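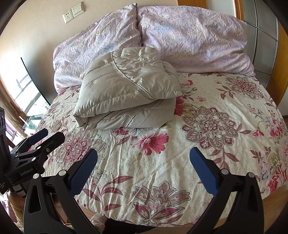
Organiser une soirée cinéma à la maison

Je reçois souvent la même question, alors je me lance : comment montrer un film chez soi à une petite bande d'amis sans y passer la semaine ? Comptez deux heures de préparation, guère plus.

Commencez par le film, toujours. Vérifiez sa durée (au-delà de deux heures et demie, prévoyez un entracte, vos invités vous béniront !) et lancez les premières minutes la veille, avec les sous-titres. J'ai vécu une projection de « Grusdale », d'Aslak Backlund, entièrement en suédois, et je m'en souviens encore…

Ensuite, le son. Posez les enceintes à hauteur d'oreille, de chaque côté de l'écran, et réglez le volume sur une scène de dialogue – les scènes d'action suivront toujours.

Pour la lumière, éteignez tout sauf une petite lampe placée derrière l'écran : les yeux fatiguent beaucoup moins.

Enfin, annoncez l'heure du film et celle de l'accueil séparément. Chez moi, c'est 20 h pour l'apéritif, 21 h pour le générique, et les téléphones restent dans l'entrée.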